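Sorting a mixed bin of small soft and rubbery things

Every shared playroom ends up with one bin that everything goes into. Ours at Lokano holds balloon-shaped toys, bits of bright plastic, rings, small bowls and whatever was on the floor at closing time. I sort it on Tuesday mornings. These are the steps I use, written up so Doğukan and Ferhat can take a turn.

## What you need

- A clear table, wiped and dry
- 2 shallow trays
- A soft cloth and a bowl of warm water with a drop of dish soap
- Masking tape and a marker

## 1. Spread it out

Tip the bin slowly onto the table. Don't shake it. Soft shapes roll, and the small bright pieces go with them. Push everything into one layer with the side of your hand.

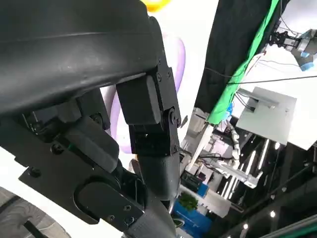
Pull the biggest items to the back edge of the table first. They hide the small ones, and once they are out of the way the rest goes quickly. Leave anything that is tangled or wedged together until the end.

## 2. Sort by how it cleans

I used to sort by color. It looked good and made the washing slower. Now I make two groups:

- **Wipe only** — anything that holds air, has a printed pattern, or has a seam that could let water in
- **Wash** — solid rubber, plain plastic, bowls and rings

If you can't tell, treat it as wipe only. Volkan put a seamed toy in the sink in April and it was still dripping two days later.

## 3. Clean

For the wipe-only tray, wring the cloth until it stops dripping. Go along seams, never across them, and dry each piece with the other end of the cloth. Skip alcohol wipes on thin, see-through plastic. They leave it cloudy.

The wash tray can soak for 14 minutes. Rub the inside curve of any bowl with your thumb, rinse, and turn it upside down on a towel.

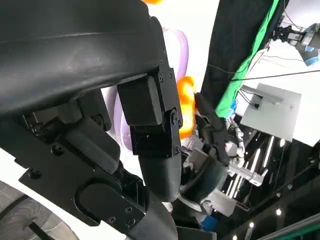

Let everything air-dry for 90 minutes before it goes back. A radiator is too hot for soft pieces — they go sticky and pick up lint.

## 4. Check and put away

Press each air-filled piece gently and listen near the valve. A slow leak gets a strip of masking tape with the word "leak" on it and goes on Fadime's shelf. Split rubber goes in the trash.

Put heavy things in the bin first, then rings, then the soft shapes on top. Small bright pieces go in the lidded Cidwood box, which stays on the shelf over the sink. Write your initials on the tape on the lid when you are done.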